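The first thing Vlasta Hájek does when you walk into the Clandano workshop in Astdale is offer you coffee, and the second is hand you a small plastic star. She wants you to turn it over, feel the ridges along its sides and think about how you might pick it up if you had never had fingers.

That star belongs to the Gila, a practice kit Clandano sells to schools and small shops that own a robot arm and are still working out what to do with it. It costs $338 and comes with the blocks, a printed guide and 29 exercises, which begin gently and then, somewhere past the middle, get a good deal less gentle.

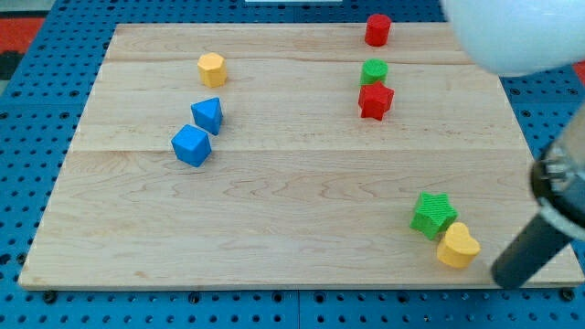 Stars, cylinders and a heart share the board with the gripper close by at the right.

I spent a long and very pleasant afternoon with it, and I think the shapes are the clever part. A cube is forgiving – come at it square and you have it. A star asks you to think about where the points are going to go, and two blocks standing close together ask you to think about the neighbor as well. Hájek tested about 200 shapes before settling on the set, and she still talks fondly of a crescent that didn't make it.

My one real grumble is the guide, which hurries through setup in three pages and could easily use more. A longer edition is due in August, and Hájek says present owners will get it free.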